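Section 4: Bins, tiles and the bathroom floor

Right, you've done the towels and the shelf, so we're down to floor level. I've written this part for whoever is getting the Troklow flat ready between guests, and I've tried to put it in the order I do it myself, which isn't the order on the old laminated sheet (please throw that away if you find it, it still talks about the carpet!).

What you'll need

The grey bucket, two cloths, the soft brush with the long handle, a roll of small bin liners and the Silisik floor cleaner from under the sink. The Gondal spray is for taps and glass only. Keep it off the floor, it leaves a film and the next person goes skating.

4.1 Emptying the bin

1. Put your gloves on before you touch anything.
2. Gather the top of the liner and lift it straight up. Don't drag it over the rim — mesh bins love to snag a thin bag, and then you're picking cotton buds off the floor.
3. Tie it and stand it outside the door. It goes down to the yard with the kitchen rubbish at the end. The code for the yard gate is 3646.
4. If somebody has used the bin with no liner in it, tip it into a spare bag and give the base a good tap. 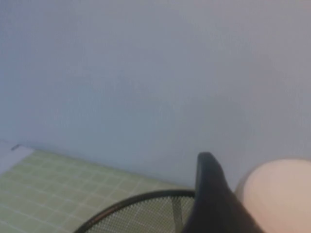

5. Carry the bin to the shower and rinse it from the outside in, so the water pushes the fluff back out through the holes the way it came. Hair is the worst for this. I keep an old toothbrush in the bucket for it, and a minute of scrubbing is plenty.
6. Dry it properly with a cloth, rim first, then the base. Leave it upside down on a towel while you get on with the floor.

Caution: no bleach on the mesh, not even a splash. It takes the coating off and then you get rust rings in the grout, and I spent most of one August getting rid of those.

4.2 The floor

1. Brush from the far wall towards the door. Small tiles mean an awful lot of grout, and grit sits in the lines, so go along them one way and then the other.
2. Put one capful of Silisik in half a bucket of warm water. The label says two. One is enough for a room this size, and you won't have to rinse it three times.
3. Wipe in strips and wring the cloth out more than you think you should.
4. Run a damp cloth along the edge where the tiles stop and the wall begins. Dust collects there and goes to paste once it's wet, so do it last with the clean side.
5. Let it dry with the window open before you walk on it again. I have my tea at this point.

Note: if a tile sounds hollow or a bit of grout comes away on the brush, leave it alone and ring Domingo Pereyra on extension 38. He'd much sooner come out for one tile than for ten.

4.3 Putting the bin back

1. Make sure it's bone dry underneath. Run your hand round the bottom, never mind how it looks.
2. Stand it on the tiles near the wall but not touching it. Leave a couple of fingers' width. A metal rim rubbing on emulsion leaves marks that only paint will shift.
3. Open a fresh liner, give it a shake so it fills with air, push it down and fold the top over the rim. If the bag is too big, tie a little knot in the slack on the side nearest the wall.
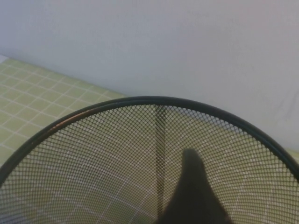
Oriana Ibarra
Housekeeping lead, Tellton Lets

4. Check the wall while you're down there. Light scuffs will sometimes come off with a barely damp cloth and no pressure at all. If they don't, stop! Rubbing only gives you a shiny patch, which shows up more than the scuff did. Put it on the job sheet under code 2239 and Maribeth Mangubat will add it to the next round of touching up.
5. Last look from the doorway, light on, then light off. You'd be surprised what shows up with it off.

If you run out of liners, there's a box in the hall cupboard behind the iron. Take a roll and write it on the list inside the door. Section 5 is the mirror and the taps, and you can take your gloves off for that one.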